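Flisalau Lost Property and Reuse Project
Second progress report to the Cerkholm Fund
8 August 2021

The last report ended in February with a promise that the back room would be sorted by summer. Summer is here and most of the back room is sorted. The part that isn't has been moved to the front room, where we can keep an eye on it.

For anyone at the Fund who is new to the file, the grant pays for us to take in what people leave behind on the Flisalau buses, at the pool and in the two study halls, to return what can be returned, and to find a decent use for the rest. Before the grant all of it went into a closet. The closet was full when I started and I have never seen the back wall of it.

Intake and returns

We logged 3,043 items between the start of the grant and the end of last month. Umbrellas are the biggest group, as they were last time, and as I expect they will be when I retire. Gloves come next, nearly always single. Small electronics have moved up to third place, well ahead of where our application put them. When we wrote the application we thought people looked after anything that cost more than lunch.

Returns are slower than we hoped. The target was a claim desk open every weekday, and what we have is a claim desk open 16 hours a week, staffed by me and whoever is not on vacation. People do come. They describe a black umbrella with great feeling, and we show them the rack of black umbrellas, and they choose one. I have stopped asking follow-up questions.

The new intake form is working better than the old one, mainly by being shorter. Under the old form a sock took as long to log as a laptop. The Miranda database that came with the grant is fine for searching and poor at plurals, so for a few weeks we had one record called "glove" and another called "gloves" and they did not speak to each other. Deirdre Ní Mhurchú merged them by hand over two evenings, for which the overtime line is slightly over.

Sorting

Sorting happens on tables now and no longer on the floor, and this has done more for morale than the training day did. Everything comes out of the bag and gets looked at before it gets a category. Toiletries, food packaging and soft bags go toward the back of the table. Anything that looks alike is put together in a bin, so that the person doing the log can deal with one kind of thing at a time.

We bought Pretier bins in the first quarter, 82 of them in several sizes. The large ones were a mistake. A large bin gets filled with large amounts of nothing in particular and then no one wants to lift it. The small open ones are the success of the year, and I would like to move what is left of the shelving money over to more of them, if the Fund agrees.

Earbud cases remain our hardest category. They are small, they are mostly white, and each owner is certain that theirs will be obvious. We keep them together, apart from everything else, until they have been tagged.

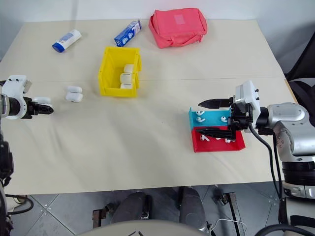

Deirdre asked, when she read the draft of this section, whether we really needed to hold earbuds for the full six months. Her view is that anyone who has lost a pair replaces them within the week and would be embarrassed to get the old ones back. She would cut it to three and send the unclaimed ones for recycling. I lean toward leaving it alone until the year is out – partly on principle, partly because changing the retention rule means reprinting the tags.

Money

We are under on shelving, over on overtime, and exactly on budget for tea, which was never in the budget. Full figures are in the attached sheet.

Next steps

The closet. A decision on the retention period. A second label printer, as the one we have prints everything a little to the left. We would also like to offer the umbrellas to the bus company for its drivers, who have so far said they have plenty.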